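Tukness two-finger gripper and the Mekum twin-arm package: a long review after a month in the simulator

I should start by saying that I am not a lab. I do small packing jobs for people who sell things in modest quantities, and for a good while now I have wanted a pair of arms that could take the dull half of the work off me. Arms are expensive, though, and I have bought in haste before (there is a vacuum lifter under my bench that I still can't look at kindly), so when Mekum began offering its twin-arm package as a simulated model first, with the hardware to follow if you liked it, I signed up the same evening. It comes with the Tukness gripper by default, and you can swap in the Cù soft fingers or the older Drilto parallel jaw from a menu. I have now put all three through a month's worth of evenings, and I have opinions!

Setting up first. The download is large and the instructions are short, and I'd have liked it the other way about. Once it's running, though, you get two arms on a tan tabletop, a view over the whole lot and a close view down each gripper, and you can be driving things about before your tea has gone cold. I used a pair of hand controllers for most of it. You can do it with a keyboard as well, and I did for the first week, but I wouldn't wish that on anyone with a bad wrist.

The close view is where I spent most of my time, and I think it is the best thing in the package. It looks past the fingers at the table, so you can see the gap between them and what's coming up into it.

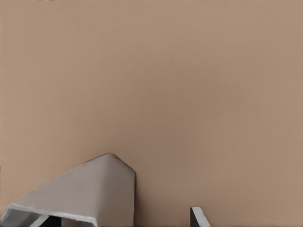
It took me a few evenings to trust it. The near finger looks enormous compared with the far one, and I kept steering too far over to make up for that, when all I needed to do was line up with the gap and leave my hands alone. After that my picks got a good deal quicker. The plain table is a help while you are learning, as there is nothing on it to distract you, but it is also a bit of a nuisance, because with no grain or markings you have very little to judge your height by. I ended up watching the shadow beside the finger. If Mekum are reading, an optional grid would be lovely.

Now, the grippers. I ran 600 picks with each of the three, using the same mixture of boxes, pouches and bits of wrapping, and kept a tally in a school exercise book. I won't pretend it was scientific. I was tired for some of it, and I had certainly improved by the time I got to the last lot, so the Tukness (which I did first) probably deserves a little more credit than my notes give it.

The Drilto is the cheapest of the three and feels it. It closes quickly and hard, and there's no softening it beyond three steps in the settings. For wooden blocks and tins it is perfectly good. With thin card I found it would dent the sides in, and the model does show the dent, so I give the makers full marks for truthfulness there. It has the slimmest fingers of the lot, which is handy for getting into a crowded tray, and if my work were all tins I'd save my money and stop there.

The Cù soft fingers are charming and I wanted to love them. They curl around things in a very gentle way, and they were easily the best on pouches. But they're slow to open again, and on anything tall and narrow they let the top sway about, so you find yourself waiting for it to settle before every placement. Over a long session that waiting does add up. I also had the controller freeze on me twice with the soft fingers fitted and never with the others, though I can't say for sure that the fingers were to blame. 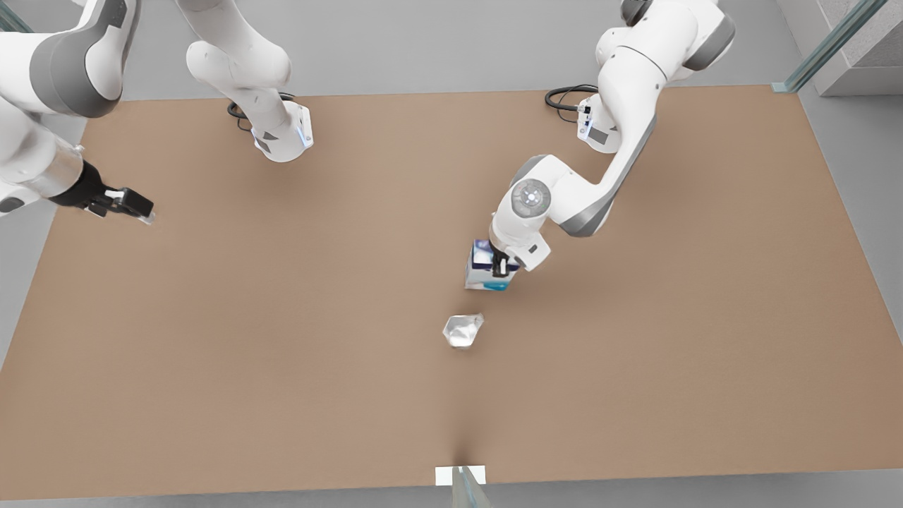 The Tukness is the one I would buy. It has a firmness setting that runs from 1 to 30, and I left it at 12 for nearly everything. Small cartons are my bread and butter, and they suit it very well. Those little white pads on the black fingers look like nothing much, but the left arm can hold a white and navy carton upright just over the table, with the sides still looking square, and that's the hold I need for standing things in a tray. Where it does struggle is with scraps. A crumpled bit of shiny, see-through stuff lying flat, like the piece near the middle of the table, is a proper test of patience, and I'd give that job to the Cù fingers every time.

As for the arms themselves, they are smooth and polite and a touch slow. The reach over the middle of the table is generous, and both arms can work there if you mind the elbows. I did bump them together more often than I'd like to admit – the package stops everything when that happens and makes you back each arm out by hand, a fuss at first but I suppose a good habit to be taught before there's real metal involved.

The controller software is the weak spot. It saves your session every 2000 steps whether you want it to or not, there is a little hitch each time, and if you happen to be lowering a box at that moment you'll feel it. The menus have clearly been added to over the years by different people. Finger settings live under "Tools", except for the firmness, which lives under "Session", and I still go to the wrong one.

Price: the full package with the Tukness came to 839 for me, with the year's licence included and the hardware deposit taken off later if you go ahead. The Cù fingers are extra. The Drilto is thrown in.

Four stars out of five from me. I've put my name down for the hardware, which should be here in December, and I'll add to this review once I have tried the same cartons on my own bench.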